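Chapter 7

Setting Up a Work Table

Chapter goals

After reading this chapter you should be able to choose a table for bench work, place it against a wall, bring power to it, and stand equipment on it so that it stays level. You should also be able to spot the most common faults in a work area that someone else has set up.

Key terms: work surface, glare, footprint, grommet, upright, cable drop, clear zone

7.1 The table comes first

Most people who plan a small workshop or lab start with the equipment. They pick the tools, measure them, and then look for something to put them on. In this chapter we go the other way. The table decides how high you work, how far you reach, where the cords run and how much light comes back into your eyes. If the table is wrong, good equipment will still be tiring to use.

A plain office table with a flat top will do for most light bench work. It should not rock when you lean on one corner. It should be deep enough for the equipment to stand well back from the front edge, leaving a strip in front for your hands, your notes and the part you are working on. We call this strip the clear zone. Nothing is stored there, even overnight.

The finish of the top matters more than its color. Wood-grain tops are common because they hide small scratches, and pale ones make it easy to find a dropped dark screw. A pale top can also send light from overhead straight back at you as a bright spot. The spot moves as you move your head, so check for it from the position in which you will work. If it falls on the clear zone, shift the table or turn off one lamp before you buy a mat.

Rounded corners are worth having where people walk past. A square corner at hip height will be bumped, and the bump travels through the whole table.

7.2 Frames, trays and what they stand on

A good deal of bench equipment is built as an open frame: a base at the bottom, uprights rising from it, and the working parts held between or above them. The base may be a solid plate, a set of rails, or a shallow tray with a raised rim. A rim stops small parts from rolling away, but it also hides dirt, and it should be wiped along the inside whenever the table is cleaned.

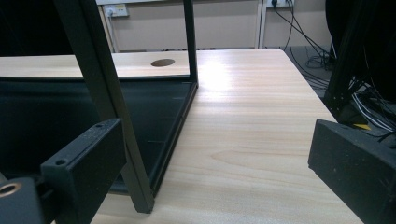 The area a piece of equipment covers on the table is its footprint. Measure the footprint at the widest point, including feet, knobs and plugs that stick out at the back. Students often measure the base alone and then find that the unit cannot be pushed into place.

When you have the footprint, mark it on the table with low-tack tape before lifting anything. Stand at the table and go through the job with your hands. Can you reach every part of the taped area without leaning? Can you reach past it to the wall? If the table has a grommet, the round opening in the top that lets cables pass through, is it still open with the tape in place? A grommet that ends up under a base is no use to anyone, and one that ends up inside the working area will collect screws.

Tall uprights need a second check. Look at the wall and ceiling above the marked area for shelves, ledges and lamps. Leave enough room to lift the unit straight up and away, as you will have to do this sooner or later.

To level the equipment, set it in place and press down on each corner in turn. If one corner moves, find out whether the fault is in the table or in the base. Turn the unit a quarter turn and press again. If the loose corner goes with the unit, the base is out of true. If it stays where it was, the table is. Do not fold up paper and push it under a foot. Paper packs down in a few days and the rocking comes back.

7.3 Case study: the Ollville training room

The repair school in Ollville ran its first bench course in a meeting room that had been cleared over one August. Katalin Vincze, who taught the course, was given plain tables, a budget of $500 and a room with outlets on one wall only. She put the tables along that wall. This used up the best wall in the room, but no cord had to cross a path where people walked.

Her next choice was less usual. She left a gap of 7 inches between the back of each table and the wall. The first group of students complained that pencils fell down behind. She kept the gap anyway, because it let her see every plug and follow every cord from end to end – and a hand could reach in without moving the table. The pencils were dealt with by a strip of wood along the back edge.

The room log for the course has 84 entries. Most of them concern cords: pulled loose, too short, left on the floor, plugged into the wrong outlet. Very few concern the equipment. Vincze wrote on the inside cover on 29th May that she would do the wiring before the tables another time, and that the cable drops should have been fixed to the wall on day one.

7.4 Cables behind and beside the table

A cable drop is any run of cable that comes down a wall from a high outlet or box. Left to hang, a bundle swings, picks up dust and ends in a heap. The heap is the real trouble. Cables lying on the floor beside a table get stepped on, caught by chair legs and rolled over by carts, and once several are tangled together it is hard to unplug one without pulling on the rest.

Work through the cables in this order.

1. Unplug everything that is not in use and take it out of the area.

2. Label both ends of each cable that remains. Write what it feeds, in words, so that a stranger could read it.

3. Fix each drop to the wall with clips, or run it inside a trim strip or conduit if the wall has one with room to spare.

4. Bring the cables for the table up through the grommet where possible. Leave enough slack below for the table to be pulled forward.

5. Coil the spare length, tie it with a cloth strap and hang it under the table. Look along the floor on both open sides of the table when you have finished, and pick up whatever is still lying there.
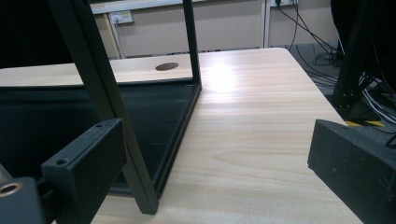

7.5 Review and practice

Choose a table that you use often, at home or at work. Draw it from above, to scale, with the wall, the outlets and the nearest path people walk along. Mark the clear zone and the footprint of everything that stays on the table.

Next, trace each cord from plug to device and add it to the drawing in a second color. Note any cord that touches the floor.

Press on the four corners of the table and of the largest item standing on it. Write down what moved, and use the quarter-turn test from Section 7.2 to find the cause.

Keep the drawing. You will need it in Chapter 8, where the same table is fitted with lamps and a shelf.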